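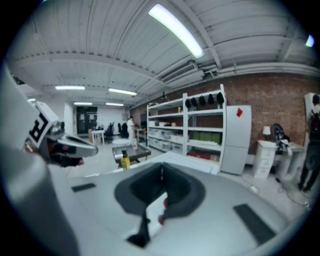 These are the assembly and calibration notes for the second version of the Hrynyshyn hand-held gripper, as built at the Nulden shared workshop. The first version had a trigger that stuck and a camera mount that drifted. Both are fixed in this one. If you already printed version one, you can keep the handle and the finger rails and reprint everything else.

Plan on two evenings. The first is printing cleanup and mechanical assembly. The second is wiring, markers and calibration. Don't try to calibrate on the same night you glue the markers.

## Before you start

You need:

- the printed body (two halves), trigger, two fingers and two marker plates
- two linear rails with carriages, short enough to sit inside the body
- M3 screws in 8 mm and 12 mm, plus heat-set inserts to match
- one return spring
- a wide-angle camera with a mount that fits your body print
- two printed markers with different IDs
- a soldering iron with an insert tip
- thin double-sided tape, a small file, calipers and a hex driver

Print the body in PETG if you can. PLA works for the fingers, but the body sits in your hand for an hour at a time and PLA screw posts cracked on us twice. Use four walls on everything. Print the fingers lying on their side so the layer lines run along the length.

## 1. Clean up the prints

Remove all the supports from the rail channels before you do anything else. There is a small ridge left at the back of each channel that is easy to miss. Run a fingernail along it. If you feel a bump, file it flat.

Check that each rail drops into its channel without force. It should go in with thumb pressure and come out if you turn the part over and tap it. If the rail is tight, file the sides of the channel and leave the floor alone. The floor sets the height of the fingers, and if the two sides end up at different heights the fingertips won't meet.

## 2. Set the inserts

Set the iron a little above the temperature you printed at. Put the insert on the hole, rest the tip in it and let it sink under the weight of the iron. Stop when it stands just above the surface, then press it flush with a flat piece of metal and hold it there for a few seconds.

The two inserts nearest the trigger go in at an angle of 90 degrees to the others, from the inside face. Do these first. Once the rails are in, you can't reach them with an iron.

Let everything cool fully before you put a screw in.

## 3. Rails and fingers

1. Slide the carriages onto the rails. Keep the plastic stops on the ends until the rails are screwed down, or the balls will end up on the floor.
2. Screw the rails into the body with the 8 mm screws. Leave them a half turn loose.
3. Mount both fingers on the carriages with the 12 mm screws.
4. Push the fingers together by hand, all the way closed. With them closed, tighten the rail screws, working from the middle out.
5. Open and close the fingers several times. They should move the full length with the same light drag everywhere.

If there is a tight spot near the closed end, the rails aren't parallel. Loosen one rail only, close the fingers and tighten again. Do not oil it to get past a tight spot.

## 4. Trigger and linkage

The trigger pivots on a plain M3 shaft. Drill the hole out to size even if it looks right from the printer. The printed hole is slightly out of round and that was the whole reason the first version stuck.

Hook the return spring to the trigger first and then to the post in the body. Doing it the other way around means holding the spring with pliers while lining up the pivot, and it will get away from you. Wear glasses for this step.

Connect the two link arms to the carriages. The left arm is the one with the notch. With both arms on, squeeze the trigger slowly and watch the fingers. They should reach the center together. If one leads, its link arm is on backward or the screw at the carriage is too tight.

Mizanur Sultana suggested adding a nylon washer under each link arm screw, and I now do this on every build. It lets you tighten the screw fully and still have the arm move freely.

## 5. Fingertips

The fingertips come off with one screw each, so don't glue them. You will want to change them later.

Check that the tips meet flat. Close them on a strip of paper and pull. You should feel the same pull at the top and the bottom. If the paper slides out at the top, put one layer of tape behind the lower half of the tip and try again.

## 6. Camera

Fit the camera mount to the body with both screws and a spot of threadlocker. The mount drifted on version one because we left the threadlocker out.

Plug in the camera and look at the live picture before you close the body. You want three things:

- both fingers in view when fully open
- both marker plates in view through the whole travel
- no part of your hand in view at any trigger position

Turn off autofocus if the camera has it. Set the focus for the distance you will actually work at, then leave it. Fix the exposure too. Shared workshops usually have overhead tube lights, and auto exposure will brighten and darken the video each time you tilt the camera toward the ceiling. If you see bands rolling through the picture, change the shutter time until they stop.

Run the cable down the inside of the handle and leave a loop at the bottom. Tie the loop to the strain relief post. Pull on the cable outside the handle and make sure the connector inside doesn't move.

## 7. Markers

Print the markers on matte paper or matte label stock. Glossy labels lose the edge of the square when a light reflects off them.

Each marker needs a white border on all four sides. If you trim the label right up to the black, detection becomes unreliable, and it is hard to see why when the marker looks fine to you. Leave as much white as the plate allows.

Stick the label down from one edge, smoothing as you go. Bubbles matter. Put the lower ID on the left finger, and write both IDs inside the body with a marker pen. Edem Darko built his with the IDs swapped and the recorded opening width came out negative, and it took us most of a Friday to find it.

Leave the plates overnight with something flat on top.

## 8. Calibrate the camera

We use Follumance, the small set of scripts kept on the workshop's shared drive. Any calibration tool that handles wide-angle lenses will do the same job.

1. Tape a calibration board to something stiff. A board held in the hand bends.
2. Start recording and move the gripper slowly so the board covers every part of the view. Spend extra time in the corners. Tilt the gripper as well as moving it side to side.
3. Stop recording and run the calibration script.
4. Look at the corrected picture it saves. Straight lines in the room, such as shelf edges and beams, should look straight.

My last run kept 499 frames after the blurry ones were thrown out. I have had good results with fewer. If most of your frames are being rejected, you are moving too fast.

## 9. Calibrate the opening width

Close the fingers fully and record for a few seconds. Open them fully and record again. The script finds both markers in each recording and saves the closed and open distances.

Now check it. Put a block of known width between the fingertips, close on it gently and compare the reading with your calipers. Do this with a thin block and a wide one. If both are off by the same amount, redo the closed recording. If only the wide one is off, go back to step 8.

## 10. Test recording

Make a recording of some ordinary task that takes a couple of minutes. Picking up bottles and setting them down again is fine. Then run the marker check on it.

Mine came to 2936 frames, with both markers found in 97 percent of them. The misses were nearly all in one stretch where I had turned the gripper straight at a window. Anything above 95 is good enough for us. Below that, check the following in order:

- dirt or tape residue on the marker plates
- exposure too long, so the markers blur during fast moves
- white border trimmed too narrow
- camera mount loose

## Using it in a shared room

Move at the speed you would use to hand someone a full cup. Wide-angle cameras take in a lot of the room, so tell the people nearby before you start recording and ask whether they mind being in the video. Put up the recording sign if you'll be at it for a while.

Keep spare cables off the floor where you're walking. You will be looking at the fingertips and won't see them.

After each session, squeeze the trigger a few times and listen for clicking at the rails. Check the camera mount screws once a week if the tool gets daily use. The part files are in the Stivumus folder, with the version two parts ending in "b". The link arms were updated in June, so if yours don't have a notch, print new ones.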